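The Drawer Under the Toaster

Posted 2025-10-09

I have a drawer under the toaster that will not close. You probably have one too. Mine used to hold soy sauce packets, a dead flashlight and three menus from a noodle place that turned into a bank, and on top of all that sat the chopsticks. Takeout chopsticks, still in their paper, two pairs with every order whether I was eating alone or not (I was usually eating alone).

I started paying attention to them the winter I had the flu. I was on the kitchen floor looking for a cough drop, pulled the whole drawer out, and a slippery heap of paper sleeves went everywhere. And some of them were beautiful! There was one with a crane on it. There was one with a tiny paragraph of instructions telling me to tuck the first stick under my thumb, and a drawing of a hand that had far too much thumb. I sat there in my bathrobe and sorted them by color, and I felt better than I had in days.

That was six years ago. As of last weekend I have 2,282 wrappers, and I'm going to tell you all about them, so get a snack.

Most people who save wrappers save them empty. They slide the sticks out, eat their lunch, flatten the paper under a book and stick it in an album. I did it that way for a while and I have 169 flattened ones to show for it, in a green binder from a stationery shop called Zeltulness, which I love and which has terrible parking. But a flat wrapper is a bit sad to me. It has no shoulders. So these days I keep mine full, the way they come, and that means I have a lot of wood in the house.

There are basically two families. You've got the closed sleeve, sealed at both ends, which you have to tear, and you've got the half sleeve, where the tops of the sticks poke out like somebody whose blanket is too short. Closed sleeves stack better. Half sleeves look better in a jar. I've had long, friendly arguments about this at the paper swap in Nollunwood, which happens every November in a church basement with very good coffee, and I have never once changed anybody's mind.

The swap is where I learned to look at the printing. Cheap sleeves are usually one color, red more often than not, and the ink lands wherever it lands. I adore those. You'll get a run where the border has slid sideways and half of a dragon is missing, and somebody will trade you four good ones for it. Two-color sleeves are harder, and when the colors line up properly you can tell that a person at the printer's cared. Then there are the plain ones with just a stripe. I ignored stripes for years! I thought of them as filler. Now I think they might be my favorites, because a stripe has to be the right width in the right spot or it looks like a mistake.

Storage is where I've spent most of my money and nearly all of my patience. My first try was shoe boxes, and they were hopeless. The sticks roll to one side and you can't see a thing. Then came a plan chest I bought at an estate sale in Sudthorpe, with shallow drawers, and I was so pleased with myself until I got it home and found that it was deeper than my hallway is wide. It cost me 424 dollars with the delivery. It lives in the garage and holds Christmas lights.

What finally worked was trays. Low, rectangular, plastic, nothing fancy. You want the sticks to lie lengthwise with a little room at the ends so you can get a finger in, and you want sides high enough to stop the top layer from sliding off when you carry it. I'd stay away from clear plastic. Everything looks gray in it. A dark color makes pale paper jump out, and you can spot a stray from across the room.

As for damp – keep them out of the kitchen. I know, I know, that's where the drawer is. But steam gets into the paper and the sleeves go wavy, and once they've gone wavy they stay that way. Mine are in the spare bedroom now, on a shelf away from the window. I lost a whole batch of pink ones to a sunny sill and they're a sort of oatmeal shade today.

People ask if I ever use any. Sure I do! I have doubles of everything, and when friends come over for dumplings I put out a heap and let them pick. There's a little restaurant near me called Jalali that does a lentil soup and a pickle plate and has no use for chopsticks whatsoever, and I have eaten that pickle plate with a spare pair more than once. Nobody there has minded so far.

If you want to start, please don't buy a mixed bag online. I did, 180 pairs, and it took all the fun out of it for a month, because I hadn't met any of them over a meal. Eat your lunch, save the extra pair, write the place on a slip of paper and tuck it in. By spring you'll have enough to need a system, and the system is the good part.

Sorting is done on a bare white table if you have one, or a sheet over the table if you don't. I pile everything in the middle first and then pull out a few at a time, leaving wide gaps so that the groups don't drift into each other. Cream paper with green stripes is a lovely place to begin, and it gets along fine with black-and-white patterns in the same dark teal tray. A few go out to the left, a few go out to the right, side by side, and you leave the rest of the bundle alone until you've had a good look at those. It's slow, and I usually put the radio on.

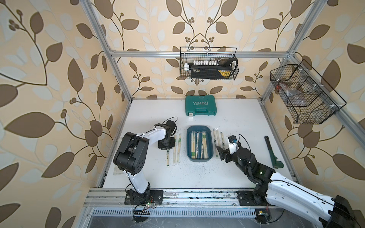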